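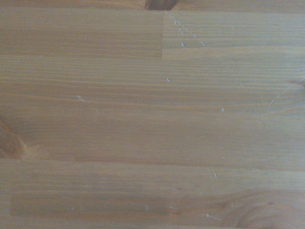
Skirnov Tabletop Perception and Control Package
README and data card

Purpose

Skirnov is the software package used by the Warside laboratory to locate single objects on a table and to direct a two-finger gripper towards them. It comprises a calibration tool, a surface model, a grasp planner and a recording tool. The present document covers the package and the recordings distributed with it. It is intended for staff and partner institutions who wish to repeat the published runs or to test their own planners against the same material.

Contents of the release

The release holds 1489 recordings, each stored in its own folder. A folder contains the wrist camera stream, the fixed camera stream, the joint positions and the gripper command log. All streams share one clock. Settings are held in a single file, skirnov.conf, which is copied into every folder at the time of recording so that later changes do not affect older material.

Surface model

The wrist camera is used to learn the appearance of the bare table before any object is placed. Knots, board joints and fine scratches in pine produce strong local contrast, and earlier versions of the detector reported some of them as small objects. The current version stores 100 reference views per table and subtracts them before detection. Users who change the table, or its lighting, must repeat this step. The command is skirnov surface --learn.

Grasp planning

The planner proposes up to eight grasps for each detected object and ranks them by clearance from the table. Clear plastic remains difficult: the grain of the wood is visible through the walls of a bottle, and depth readings there are unreliable. For such objects the planner gives preference to opaque parts, in particular caps and labels.
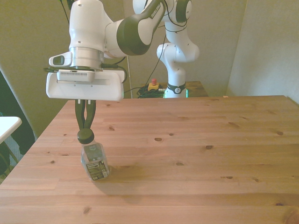
Figure 2. Gripper fingers closed on the black cap of a clear bottle, fixed camera view.

Known limitations

Twenty-two recordings have gaps in the joint log and are listed in gaps.txt. They should be left out of any timing study. The planner handles one arm at a time - collision checks against a second arm are limited to a fixed keep-out box.

Maintenance and contact

The package is maintained by Anong Luangrath (perception) and Jaanus Lapiņa (control). Requests for access to the full recordings should be addressed to Ziad Aoun at Warside.

Last revised: October 19, 2018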